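Gallery: Ollow, the bin team

2021-07-26

Ollow is the student project that was supposed to take one semester and began in February of the semester before that. The goal is modest on paper. A gripper reaches into a bin, deals with whatever is in there, and does it again until someone's ride home arrives. The run log stands at 2,259 attempts, of which 1,277 were scored as good by a rubric we wrote ourselves and still managed to argue about.

Most of our bin layouts have nicknames. Skadach is the one with the holder, and it has cost us more evenings than the other layouts put together.
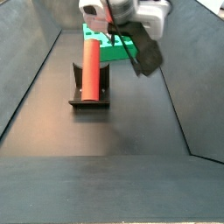 *Skadach layout: red cylinder up in its black holder, green block lying behind it, gripper over the block.*

The cylinder and the block don't look like much of a challenge, and visiting parents tend to say so. We invite them to write the approach path. One got as far as opening the laptop.

Scoring for Skadach is simple: touch the block, leave the cylinder standing, keep your cable to yourself. The best streak so far is 199 clean runs, set on an evening when most of the team had gone for pizza. Attempts to reproduce the conditions (more pizza) have been inconclusive.

Still on the list before the Mumura meet:

- retune the finger pad pressure, again
- print 9 spare holders, in a color that can be found on a dark floor
- agree on what "touch" means

Layout files are in the Baranauskienė folder, named after the room and spelled four different ways in the code. Search for all of them.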